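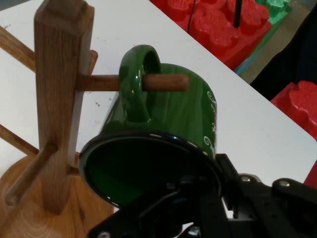
Vallurley: Cast, story and everything else we know so far

4/15/22

Fans of the old Goltholm radio plays, your patience is about to pay off! Joltell has confirmed that Vallurley, its long-promised series about a mountain town with one road in and a whole lot of secrets, will start streaming in May.

The first season runs to five episodes, each close to an hour long. That's short by today's standards, but the radio plays were short too, and they packed more into a half-hour than most dramas manage in a full season.

Who's in it?

Aitana Marín leads the cast as Inés Casado, a railway surveyor who comes home to settle her father's estate and finds the family house already sold. Marín was 16 when she first read for a part in a stage version of the same story, and she didn't get it. She's been carrying the script around ever since, and it shows in the trailer - there's a moment at the train station where she says nothing at all for what feels like forever, and I had goosebumps.

The rest of the Casado family is made up mostly of theatre actors, with a few faces from the radio days in smaller roles. Listen closely to the priest. You'll know the voice.

What's the story?

The town of Vallurley has a population of 692, and by the end of the first episode it has 691. Inés gets pulled into the search, partly because she's the only one with decent maps. The mystery is the hook, but the family arguments look every bit as good. The original writers loved a dinner that goes wrong, and the trailer has two of them.

Will there be a second season?

Joltell hasn't said. There were five Goltholm plays set in the town, and this season draws on the first couple, so there's plenty left to work with. I'd happily watch the lot.

The trailer is up now on Joltell's home page, and the first episode will be free to watch for everyone, subscriber or not.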